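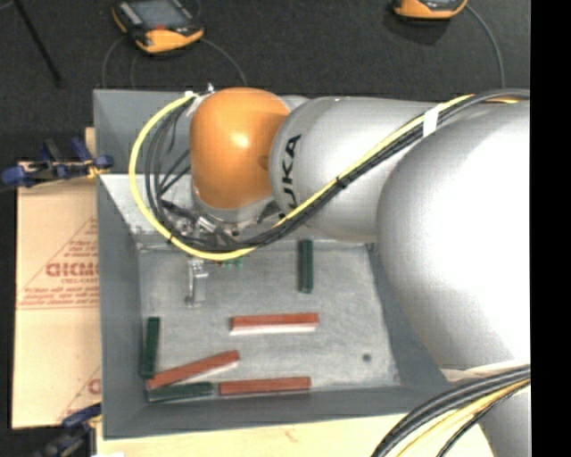
One attendee at the Keken session wrote afterward that the talk skipped the hard part: a warehouse can cut its safety stock on paper in an afternoon, and the supplier still ships late. Fair point. Read the comment out, then go to the lead time slide.

Slide 2. Reorder point
Demand per day times lead time, plus safety stock. Stay on the formula until people have copied it. Zelel used average lead time only and ran short on the items with the widest spread. The average was correct. The spread was never entered.

Slide 3. Lead time spread
Two suppliers, same average of six days. Montoya delivers between five and seven. The other delivers between two and ten. Same reorder point in the old system, very different stockout rates. Pause before showing the second chart.

Slide 4. Order size
Minimum order at Montoya is 2,000 units. For slow items this sets the stock level more than any formula does. Mention the split order option: four deliveries against one purchase order, one price. Freight goes up. Give the freight table only if asked.

Slide 5. Cost of holding
Fundbridge finances the stock, so the carrying rate is the loan rate plus storage and shrinkage. Do not quote the loan rate.

Questions
Expect one on seasonal items. Answer: recalculate in May, before the summer orders are placed, and keep the old parameters on file.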